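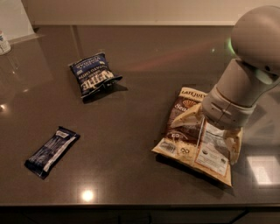 The long road to Kireck

I'd been in the car for two hours before I admitted I was lost. The satnav had given up somewhere past the quarry, my phone had no signal, and the only living thing for miles was a sheep that looked at me as if I'd turned up late for training. Which, as it happened, I had.

Tundutdale Harriers meet at the bottom of a hill so steep that the locals simply call it the Wall. They are a fell running club, they have 38 members, and last January they beat teams three and four times their size to win the Kireck Relay for the first time. I'd wanted to meet them ever since (and, if I'm truthful, I'd wanted an excuse to get off the sofa).

Tyson Sutherland was waiting by the gate in shorts. It was four degrees. "You'll warm up," he said, and set off.

Reader, I did warm up! I also swore, slipped, lost a glove and got overtaken by a woman of 71 who was telling her friend about a new boiler. Tyson kept doubling back to check on me, so by my reckoning he ran the Wall twice while I was walking it once. He's 44, he lays patios for a living and he has the legs of a much younger goat.

The relay is an odd race. Four runners, four legs, and 2,055 metres of climbing between them, most of it over ground that can't decide whether it's bog or rock. You find your own way between checkpoints. Get your bearing wrong on the third leg and you come down in the next valley, where I'm told there's a decent pub and no mobile reception. Tundutdale had done exactly that two years running.

"We were quick, but we were quick in the wrong direction," says Irfan Tjoa, who ran that third leg on the winning day. He'd only joined the club the spring before, after moving up for work, and he came from orienteering. The others thought he was a bit slow. Then they watched him go into cloud on the top of Nolon in sixth place and come out of it in second.

I asked him how he did it and he talked for a good quarter of an hour about contour lines. I won't repeat it all, mainly as I lost the thread at "re-entrant", but the short version is that he hardly looks at the path. He looks at the shape of the ground, picks a spot he can hit blind, and counts his paces to get there. He'd been out on that leg most weekends since the summer, often alone, trying different lines off the summit and writing the times in a school exercise book. He let me flick through it. Half the pages have been rained on.

Tyson took the last leg, as he has for the past nine years. The Palaniappan lads (three brothers and a cousin, who run as a family team and are a joy to watch) were 200 metres up the road when he got the baton, and he caught them on the final descent. "I just let my feet go," he told me. He fell twice and still has a dent in his shin, which he rolled down his sock to show me while I was eating a cheese sandwich.

What did they win? A shield that has to be given back, a fruit cake each, and free entry to this year's race. The real prize has been the new faces. When I visited there were teenagers, a couple of new mums and a retired vicar all going up and down in the drizzle, and the club has raised £3,524 towards a minibus so that juniors without lifts can get to races. They'd like to have it on the road by January, when they go back to Kireck to defend the title.

Irfan is down for the third leg again. Tyson says he might swap to the first and let somebody younger have the glory, though the woman with the boiler laughed out loud when she heard that.

As for me, I went up the Wall a second time before I left, and ran a bit more of it. I never did find the glove. If you're passing, it's blue, left hand, probably about halfway up near the stile.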